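Planning for Equipment, session 3: what the quote leaves out
Notes by Po-yen Liao

Right, budgets. Last time we got as far as the headline price, and I could see a few of you had already written it down as the total. Please don't! Take the Grastside project we've been using. The robot was one line on the Ivness quote. The room it works in ran to a whole page – bed, wardrobe, washer-dryer, flooring, curtains – and none of it was in the first draft of the plan.

Cabling gets forgotten too. Put in a line for longer leads and something to tidy them with, and walk the floor before you order.
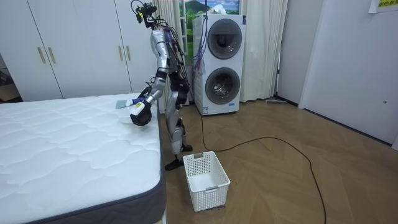
Then there are the small things that get used up. Grivuvix sells spare fingertip pads at £139 a set, and Naseri wants £615 for a service visit, travel not included (ask, always ask). I'd plan on 3 sets of pads and one visit before May, and put both under running costs so they don't get lost in the purchase price.

Cloths, baskets, bits of household stuff: I give those a flat £100 and stop worrying.

For next week, redo your own sheet with four headings: machine, room, running costs, people's time. Fill in the last one even if you're guessing, and mark the guesses in a different colour. Bring a printed copy, as we'll be swapping them round the table.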